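Teaching the arm to handle paper by remote control

These notes are for new operators at Druteck. They cover one task, paper folding, with the leader arm in your hand and the robot following.

Step 1. Set the table
Put the sheet flat on the table, then place the tape dispenser and the knife behind it, where the arm will not sweep over them. Move their positions a little between recordings.

Step 2. Approach slowly
Bring the open fingers down until they touch the paper. Soft paper slides easily, so do not push forward at the same time.

Step 3. Pinch and hold
Close the fingers gradually and watch the wrist view. You want a small crease standing between the two fingers — if the paper stays flat, open and try again from a bit lower.

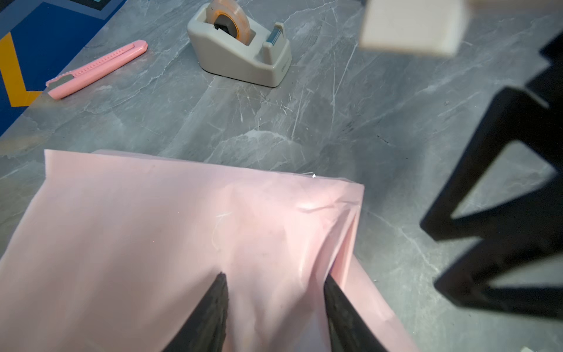
Step 4. Save or discard
Hold still for three seconds, then stop the recording. Discard it if you paused in the middle to think. Oğuzhan Aydoğan asks for 64 good recordings per colour of paper before he starts the training.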